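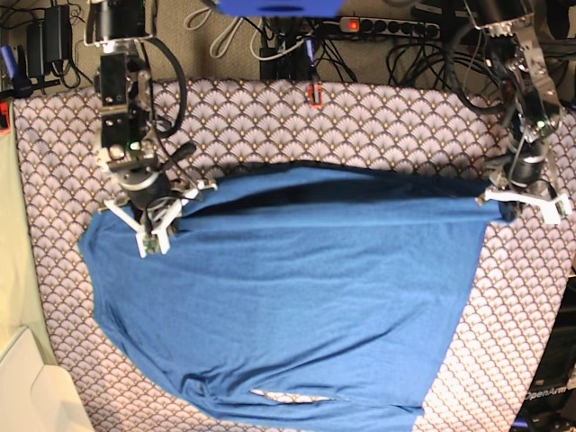
Why does a lower-league club move its kickoffs to noon in February? Because the floodlights cost money and the pitch freezes again by late afternoon.

Skesero play four home games this winter and three of them are now 12:00 starts. The club put the list up last night. The fourth stays at 7:30 pm as it's the cup replay and the other side wouldn't agree to move it.

I've had season tickets there for nine years and I don't mind noon. Plenty of people do. Lucero Escobar, who sits two rows down from me, works until one on match days and will miss the first half of all three.

Last season's average gate was 627. The one noon game we had drew 527. That's a hundred people down, but it was also against Ccori, who bring hardly anyone, and it rained. One game doesn't tell you much.

The club says running the lights for a full evening costs $900 once you add the generator for the far side. At our ticket prices that's a good chunk of what comes through the gate.

Football side of it: I think noon helps us. Teófilo Mosquera and Norbert Vrabec both like the ball on the ground, and by 4 pm in winter that surface is ruts and ice. Against Clernetti last year we couldn't string five passes together after the break.

It doesn't help the keeper. The low sun comes straight over the clubhouse end at that hour. Wilson Cuervo lost a simple cross in it and we went a goal down. He wears a cap now.

Win the toss, take the clubhouse end at our backs first half. By the second half the sun has gone behind the trees. Our captain picked wrong last time.

Away fans have the worst of it. Curodov's supporters have a three-hour coach ride, so a noon start means leaving before 8 am to be safe. They usually bring roughly 80. I'd expect half that.

What I'd like is a 1:30 compromise. You get the game done by 3:20, the lights stay off if it's clear, and people like Lucero only miss the warmup.

Roxana Sotelo on the supporters' board is taking comments before the next meeting. Email her through the club site, the form is under Contact. Put "kickoff times" in the subject line.

Cup replay tickets are on sale at the gate only. Cash or card. Under-12s are free with an adult.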